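Plarnell Tabletop Simulation Kit for Student Robotics Teams
Classroom and club edition, supplied by Parine 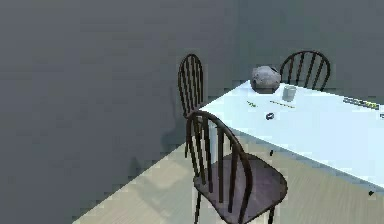
The Plarnell kit is a software package for schools, colleges and after-school clubs that teach robot programming. It allows a team to write, run and revise a pick-and-place program on a classroom computer before the team is given time on a physical arm. The kit is the required practice platform for the Astemix Student Challenge and may also be used on its own as a one-semester course.

Each license covers one teaching group. Students work in pairs or in teams of up to four, and every team keeps its own workspace, program history and score record. Instructors can open any team's workspace in read-only mode during class.

What the kit contains

The standard package includes the simulator, the scene library, the lesson set and the scoring tool. The scene library holds 347 rooms with furniture and tabletop objects already in place. Most are built on a small number of base rooms, with the position of the table, the seating and the objects changed from one to the next. Teams that have learned to depend on fixed coordinates usually discover this in the second week, and the lesson set allows time for it.

Scenes are grouped in four levels:

Level 1 – one object on a clear table, fixed viewpoint
Level 2 – several objects, fixed viewpoint
Level 3 – several objects, viewpoint changed between runs
Level 4 – as Level 3, with chairs placed close to the table and part of the tabletop outside the view

A scene may be opened with or without an arm loaded. Lessons 1 through 5 use scenes without an arm and deal only with finding the table surface, separating objects from the background and recording their positions. The arm is introduced in Lesson 6. Instructors who wish to bring it forward may do so from the course settings page, although the scoring tool will continue to expect the earlier exercises to be complete.

The tabletop scenes in Levels 2 to 4 are intentionally plain in their surroundings. A gray wall, a pale wood floor, dark spindle-back chairs and a white table are used often, so that students can give their attention to the small items on the table. Object sets mix larger rounded shapes with thin, flat or see-through ones. Teams should expect the thin and see-through items to take the most work.

Lesson set

The course consists of 14 lessons of 50 minutes each. Every lesson has a teacher guide, a student worksheet and a starter program. Students should be able to write a simple loop and a function before they begin; no earlier experience with robots is required. The math does not go beyond right triangles and coordinate pairs until Lesson 9, which introduces rotation.

The final three lessons are set aside for a team project. Each team selects a Level 3 or Level 4 scene, writes a plan for sorting or clearing the table, and submits a program with a short written report. Past course groups have been asked to include at least one run that failed, together with an account of what was changed afterward.

Use in the Astemix Student Challenge

Registered teams receive a competition key that adds a separate practice area to the simulator. Challenge runs are limited to 300 seconds of simulated time. Points are given for each object moved to its correct zone and are taken away for contact with furniture. The scenes used in the final round are not part of the library and are released to all teams at the same moment.

Team registration closes on Mon 11 March. The final round takes place in May. Schools that already hold a current license do not pay an additional fee for the practice area, but each team must still be registered separately.

System requirements

The simulator runs on desktop and laptop computers with 8 GB of memory. A dedicated graphics card is recommended for Level 4 and is not needed for Levels 1 and 2. The full installation takes 130 GB of disk space; schools with limited storage may install one level at a time. An internet connection is needed for activation and for submitting scores. Tablets are not supported.

Licensing and price

Single group license, one school year: $884
Renewal for a second or later year: $300
Printed worksheet pack: available on request

Licenses begin on the date of activation. A school may move a license from one teaching group to another once during the year. Student accounts use a team name and a number assigned by the instructor – no student names or email addresses are collected.

Connection to physical arms

Programs written in Plarnell can be exported to the Vigfúsdóttir training arm, sold separately. Export is offered from Lesson 10 onward. Speeds are reduced automatically on export, and the instructor must confirm the work area before the first run. Programs that use the simulator's built-in object list will not export until those calls have been replaced with the team's own detection code.

Orders and questions

Orders may be placed by purchase order or school account through the Parine education desk. Please state the number of teaching groups, the levels to be installed and whether competition keys are required. Activation codes are sent to the instructor named on the order.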